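29/04/2020

Hi Sandrine,

Quick update on the gripper comparison, and yes, I owe you one from last time — sorry! We've now done 104 table-setting runs on the two-arm bench, 36 of them with the Surkel fingers and the rest with the Bulter ones. Same bowl, same cutlery, same start positions as far as we can manage.

The bowl is the hard part. I really expected the spoon to give us grief, but both sets of fingers cope with it fine once the wrist comes in steep enough. The bowl rim is wide and curved, and the Surkel tips like to skate along it before they bite. Raphaël thinks that's a closing-speed problem and wants to retune the controller before we blame the hardware. I'm giving him 2 weeks for that, then we swap fingers and repeat the whole thing.

The wrist cameras were worth the money! We catch bad approaches much earlier than we did with the overhead view alone. Motion blur is still a nuisance when an arm moves fast, so I've asked Pruvost for a quote on a shorter-exposure model.

Spending is fine. I have 1,000 left on the parts line and would like to carry it into July if Doststead allows it — can you check for me? The spare servos are still on order.

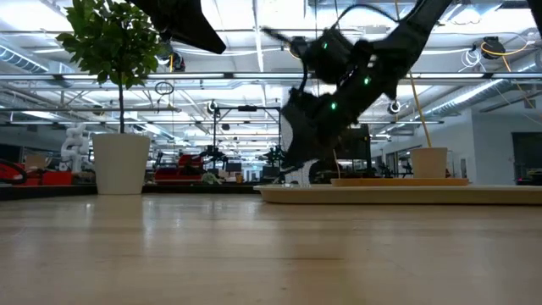
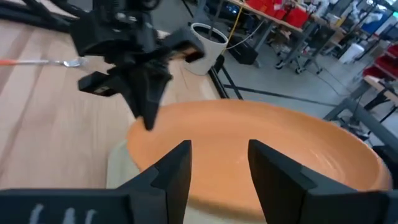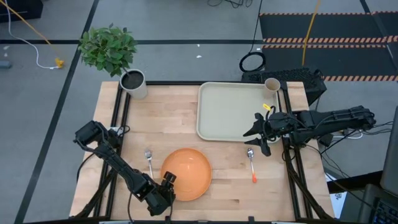 *The two-arm bench: side view, wrist camera and overhead view.*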